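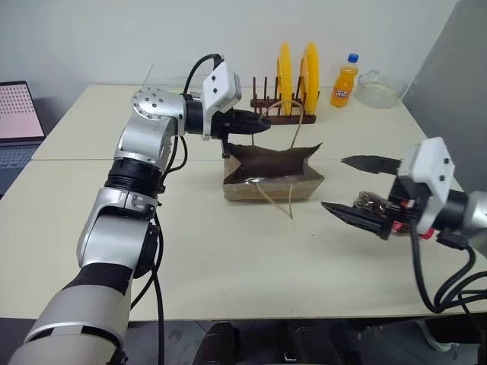
Cristóvão Paiva wrote in after the last issue to say that he had stopped taking paper bags at the Larstead shops altogether, and that the rest of us ought to think about why we still do. He has a drawer full of them at home, he says, and most have been used once. His letter brought in more replies than anything we have printed since the parking changes, so we are giving the subject some space this month.

The background is simple enough. Four of the food shops on Ulent Road dropped plastic carriers in January and went over to brown paper. Some charge for the bag and some don't. The bakery gives one with every loaf whether you ask or not, and the greengrocer keeps a pile by the till for people to help themselves.

Paper is easy to recycle if it is clean and dry. Bags with grease on them, from pasties or chips for instance, should not go in the paper bin. They can be torn up and put in the food waste caddy, or in a compost heap if you have one. Handles made of twisted paper can stay on. Handles made of string or ribbon should come off first.

The harder question is how many times a bag gets used before it goes in the bin. Making paper takes a fair amount of water and energy, and a bag that carries one lettuce home has not done much for it. Tiago Bastos, at the Quintela shop, has started taking 2p off the bill for anyone who brings a bag back and fills it again. He bought in 554 bags for the spring and still had about 200 left when we spoke to him, and he puts that down to the discount. It has also made people fold them properly, he says, where before they came back screwed up in a coat pocket.
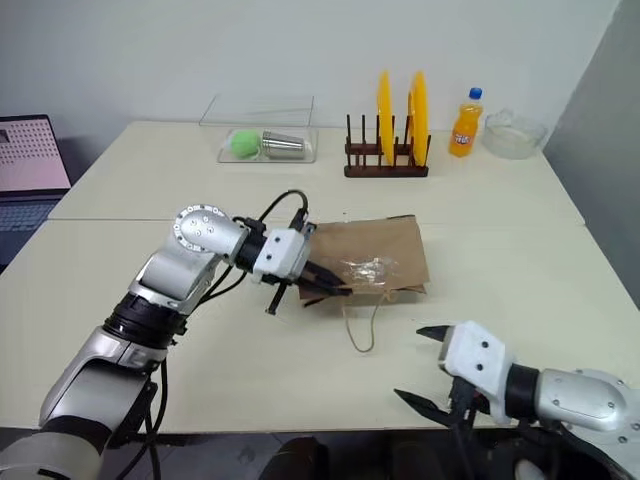

Plain brown paper bag. Clean ones go in the paper bin.

A few suggestions from readers for bags that are past carrying shopping. Line the food caddy with one, but put a sheet of newspaper in the bottom or it will go through. Keep mushrooms in one in the fridge. Ripen pears in one with the top folded over. Cut open and laid flat, they do well under a layer of compost to keep weeds down between rows, though they need wetting first or the wind has them.

We also had two letters in defence of the old string bag, and one from a reader in Venia Close who has been using the same canvas shopper for so long that the name of the shop has washed off it.

The swap box in the library porch will take clean paper bags from now on, up to 100 at a time, flattened please. Anyone running a stall at the summer fair is welcome to help themselves — there is no need to ask at the desk. The box is out from 9.30am whenever the library is open.

Letters on this or anything else can be left at the library desk or at the Quintela shop.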